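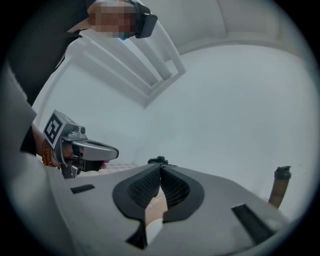 The Second Pair

Lies Baert had 426 demonstrations and a policy that still dropped things. It had learned to pick up. It had not learned to pass from left to right.

"Throw out the fast ones," said Dierckx.

"Which are the fast ones?"

"Yours."

She sorted the list by length and saw that he was right. She took out 103 and started the training again before she went home to Destitz.

In the morning the handovers were better. She ran the test twice and wrote both scores on the back of a bus timetable. 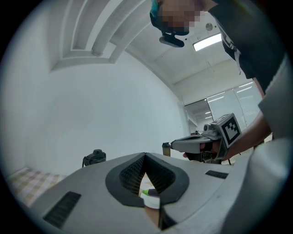
Dierckx wanted the missing ones recorded again, slowly, with a grip in each hand and a pause before letting go. Lies held her breath at every pause. By the evening her wrists ached and she was passing the salt to her sister the same way, waiting until she felt the other hand close.

"Let go," said her sister.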